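Let the singer keep her kitchen to herself

Valter Quintela has sold out the Warthorpe Theatre twice, and until last January most people who bought a ticket could not have told you whether he was married. Then the second album came out and the label wanted a bigger story. He gave one long interview, politely declined three questions about his divorce, and those three questions became the headline.

I think he was right to decline, and I think the rest of us should stop treating it as news.

The usual argument is that performers trade on attention, so they can't complain about the kind they get. I don't buy it. A ticket to the theatre buys two hours of songs. It doesn't buy the name of the person he has breakfast with. We don't ask that of the dentist, and we pay the dentist more. 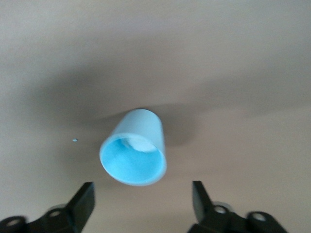 What the fans want

Labels say the public demands this material. I'm not sure the public does. The Flitden fan newsletter goes out to 2,450 people and asked them last winter what they wanted more of. Of the 1,764 who answered, 1,625 picked recordings and tour dates. Gossip was on the list and hardly anyone ticked it.

I know a newsletter is not the whole country. Those are keen fans and they behave better than most. Still, they are the ones who pay for the tours.

Pascal Wegener, who managed the band Trila for most of its life, used to tell young acts to pick one private thing and hand it over early, so the papers would leave the others alone. It's practical advice and I understand why people took it. I also think it taught a lot of editors that there was always something to be handed over.

Quintela has a third record due. I'd like to read an interview that asks him why the drums are so quiet on the last one.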